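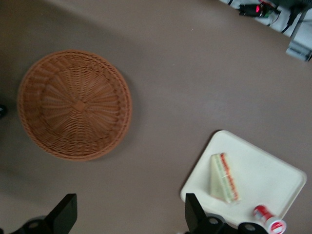

## December, Lestum snack table, second go at the layout

Back on the snack table this afternoon. Nazma (Uddin, for anyone reading this later who hasn't met her!) had left me a note saying the tray was too far back last time, so I started there and worked outwards. Everything else can shuffle round the tray, it's the bit people eat off after all.

The tray is the one with rounded corners and the little raised lip. I like the lip. Had the sandwich on it standing up on a cut side so you get the red and green stripes, which looks miles better than lying flat, and I want to keep it that way for the Dosodell version too. The can I'm less sure of. On its side it takes up the corner and pokes over the edge, and on a plain tray it pulls your eye away from the sandwich. Try it upright next time, or swap it for a cup.

The round woven basket is for bread. I do love that basket, the way the strands spread out from the little square in the middle, but it's shallow, so slices want laying in one at a time. Tip a heap in and they'll ride up over the rim. Note to self: a cloth liner, plain, nothing with a pattern, the weave is busy enough.

Measured the run of table we're allowed on the day: 900 mm deep. Fine for the tray and the bread, tight once the drinks rack goes behind. Pilix wanted the rack at the front and I've said no twice now. Cokes at the back, where the red makes a sort of wall, food in front.
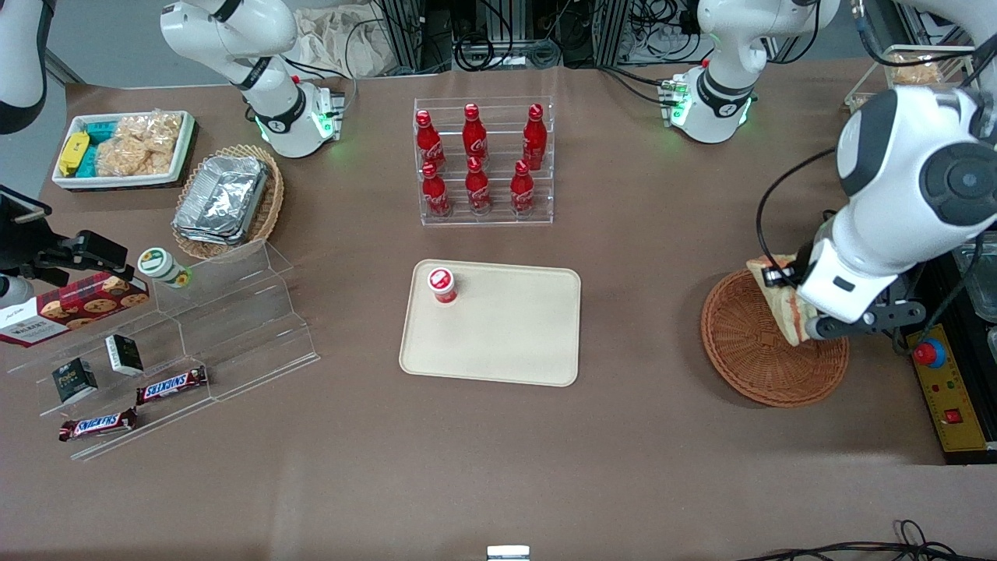
Snacks are still the messy part. The white box is crammed, yellow packet at one end, teal ones next to it, then all the clear-wrapped crackery things in a pile, and I keep wanting to take half of them out. Nazma likes it full. We'll see who wins. The foil containers can stay stacked in the oval basket, they're no bother there and the basket hides how dull they are.

The clear stepped stand needs a proper think. The red cookie box is leaning on the end of it, and I'd rather it had a step of its own, but then the jar with the green label has to move down and the two small black boxes end up squashed. Might ask Shokri for a wider stand. Their quote for the last lot came to 1,865 with delivery, so perhaps ask nicely and only for one.

To do before the next go:

- liner for the bread basket
- cup or can, pick one and stick to it
- move the cookie box up, jar down, see if it's awful
- ring Shokri, after 2 if possible, they never pick up over lunch
- more brown paper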